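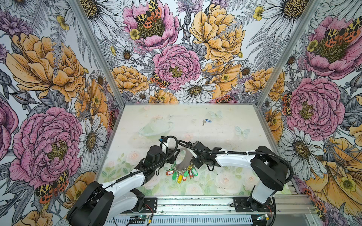
Can a robot put keys on a ring yet?

Posted in Home & Workshop Automation, 27 October 2024

I look after the key board for a block of rental workshops in Fliltavthorpe. We have 178 units, and every key has a colored plastic tag. When a tenant moves out, the key comes off one ring and goes onto another, and I have the broken thumbnails to prove it! I keep seeing clips of two-armed robots folding shirts and loading dishwashers, and I got excited. Is this a job a machine could do today, or am I dreaming? I don't need it to be fast. It could run all night for all I care. I also have some money set aside for November, so if the answer is "buy this," please tell me.

varnholm_keys

Great question, and you picked a hard one! I tinker with small arms in my garage and I love this kind of task, because it looks like nothing when a person does it.

Think about what your hands do. One holds the ring steady, the other brings the key in, and somewhere in there you pry the metal open and feel for the gap. Two grippers can hold a ring between them, and picking up a tagged key from a flat table is well within reach of a hobby setup. The trouble starts with the bunch. Keys swing, tags slide over each other, and the whole thing hangs differently every time you lift it. A plain metal ring seen edge-on is also a thin, shiny line to a camera.

Then there's the prying. With a stiff split ring you need a fingernail, and you need to feel when it gives. Most low-cost grippers don't feel much of anything. If you switch to rings with a hinge or a screw gate, you take away the worst part of it, and I'd do that even if you never buy a robot.

I tried a simpler version at home, hanging a tagged key on an open hook. I recorded 200 demonstrations by steering the arms myself, and after training it did the job often enough that I ran inside to get my family. Then I swapped in a longer key and it missed over and over. So you're not dreaming, but I'd keep the November money for now. If you want a hobby project, go for it, you'll have a blast!

tesfamariam_garage

no. get a split ring opener, it looks like a little pair of pliers. took me one afternoon to redo all of ours

zamville2749

Seconding the pliers, but I want to add something on the robot side. Sorting might be worth a look before ringing. If the loose keys come back in a tray, having an arm pick them out by tag color and drop them into bins is a much friendlier job. Leave space between them and use even lighting. Two tags in nearly the same red or green will cause mix-ups, so have it read a printed code on the tag if you can. I built one for our tool crib tags and it has done 900 picks so far. It still drops one now and then, so put a lip on the table.

cribside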